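Local News | Shops & Makers

The coaster people are back at the old Hudik building, and this time they brought tea

I've walked past the Hudik building on Sarton Street probably a thousand times and never once thought about coasters. Then in July a hand-lettered card went up in the window saying "Nulcombe – things to put under other things," and I laughed out loud on the sidewalk, and now it's September 2019 and I own seven of them. So take this report with that in mind.

For anybody who missed the first go-round, Nulcombe is Ga-eun Ham and Man-sik Heo, and they sell small goods for the table. Trivets, napkin rings, spoon rests, and coasters above all. They had a stall at the spring market, packed up when the market closed, and have now taken the ground floor of Hudik on a lease that runs through next summer. The doors opened for good last week. I went on the second morning, figuring the opening crowd would be gone. It wasn't! There was a line for the tea table and another one for the register, and they crossed in the middle, which made for a lot of "oh, sorry, go ahead."

The stock is bigger than I remembered from the stall. Ga-eun told me they opened with 378 coasters, and she knew the number because she had priced every single one by hand the night before with a pencil that kept breaking. Most are round. There are wooden ones with rings cut into the top, woven ones, felt ones, a few in cork, and a small stack in slate that Man-sik is already sorry he ordered (they're heavy, and they scratch each other if you so much as look at them). Prices start at 3 dollars for a plain cork one and go up to 23 for the turned wood, with a set price if you take four that match. I took four that didn't match and paid full price, and I'd do it again.

What I liked best was how much of the talk in the place was about cups. You're encouraged to bring your own from home and try it out. A man ahead of me had a big brown soup mug with a foot so wide that it hung over every coaster they set out for him, and he went off quite happy with a trivet. I'd brought my everyday mug, wrapped in a dish towel in my bag, and it turns out to be a bit of a wobbler. On the grooved wood it rocked. On the felt it sat still but stuck to the felt when I picked it up, so the coaster came along for the ride and dropped off halfway to my mouth. On the woven one it just sat there. I had honestly thought a coaster was a coaster.

Man-sik has opinions about all this and will share them if you stand still. Grooves, he says, are for cold glasses, so the drips have somewhere to go and the glass doesn't get glued down. Woven is for hot things. Felt is for people who have glass tables and are tired of the clink. Cork does everything fairly well and looks like the inside of a bulletin board, and that's why he keeps it on the bottom shelf. I asked what he uses at home and he said a folded paper towel – then Ga-eun gave him a look and he said wicker.

The tea comes from Song, the little place around the corner, and it's free until the end of the month while they get settled. Mafalda Barreto was pouring when I was there. She told me they'd gone through 400 paper cups for the opening and had switched to real ones the next day, partly because it seemed silly to hand people a paper cup in a shop that wants you to think about what goes under it. The real ones get washed in the back, and there's a bit of a wait when it's busy. Bring something to read.

A few practical notes, since people have asked me already. The step at the front is high, but the side door on the alley is flat and they'll open it if you knock. Parking behind the building is for the upstairs tenants. They take cards now (they didn't at the stall, and I remember running to the bank machine with a spoon rest on hold). Coasters can come back within two weeks if they haven't got a ring on them. Mine all have rings on them by now.

There's also a custom service in the works, where you leave your cup's measurements and they have one turned to fit. Ga-eun says they aren't taking orders yet because their wood turner is booked up through the fall, but there's a notebook by the register where you can leave your name. I left mine. I was on the second page.

And if you're stuck choosing between wood and wicker like I was, a light blue cup on tan wicker is a combination I could look at all morning, with the dark brown grooved one sitting farther along the table for whenever the iced drinks come out.

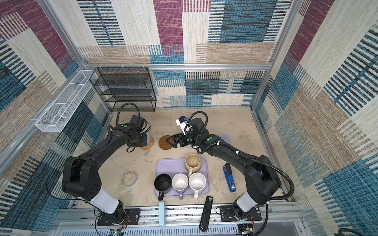 Naheed Malik: I have to put in a word for the wood, because wicker is a pain to clean. I had a set for years and the coffee got down in the weave and stayed there, brush or no brush. The turned ones you just wipe and let dry standing on edge. If you lay them flat while they're damp they'll warp on you, and then every cup's a wobbler. Also, does anybody know if they still have the striped napkin rings from the market? I bought three and need one more, and I'd rather not drive in for nothing.

Ita Coughlan: They had the striped ones when I stopped in, Naheed, in a bowl next to the register, but there weren't many. Call ahead and they'll put one aside for you. And I'm with you on the wood for cold drinks, but I scrub my wicker ones with an old toothbrush and a little dish soap right after breakfast and they've held up fine. It's when you leave the coffee sitting overnight that you've had it.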